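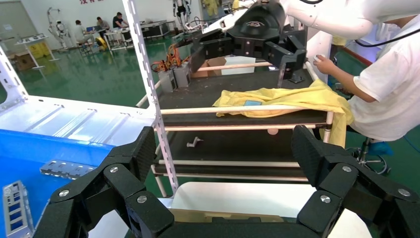 Seamanship / Mooring and Lines

How to put an eye splice in three-strand mooring line

2024-01-10

An eye splice is the standard way to finish the end of a three-strand mooring line. It keeps most of the strength of the rope, where a knot such as a bowline can give up a good part of it. The method below is the one used on the Holanda, a 73-foot coaster that trades between Vullham and Triltlow.

What you need

Three-strand nylon or polyester line
A wooden fid
Electrical tape or whipping twine
A sharp knife
A lighter or hot knife for synthetic rope

Preparing the rope

Count back 19 turns of the lay from the end and put a tight band of tape there. Unlay the three strands as far as the tape. Tape the end of each strand to a point so it tucks easily. Form the eye to the size you want. For the bollards at Triltlow we make it big enough to drop over without forcing.

The first tucks

Lay the eye on a bench with the loose strands on top of the standing part. Open the standing part with the fid and tuck the middle strand under one strand, against the lay. Take the left strand and tuck it under the next strand to the left, going in where the middle strand came out. Turn the whole splice over. One strand of the standing part has nothing under it yet. Tuck the last loose strand under that one, from right to left.

Pull all three down snug. You should now have one strand coming out of each gap, all at the same level. If two come out of the same gap, take out the last tuck and do it again.

Finishing

Go around again, each strand over one and under one. Keep the twist in the strands as you pull them. Make five full rounds in nylon or polyester, four in manila. For a tapered finish, cut away a third of the yarns in each strand and do another round, then halve what is left and do one more.

Roll the splice under your foot to settle it. Trim the ends but leave a short tail on each, and melt the tails lightly if the rope is synthetic.

Check the splice after its first few days in use. The Flilloro berth has a lot of surge, and lines there chafe at the throat of the eye first. A sleeve of old fire hose works well as chafe gear. Slide it on before you start the splice.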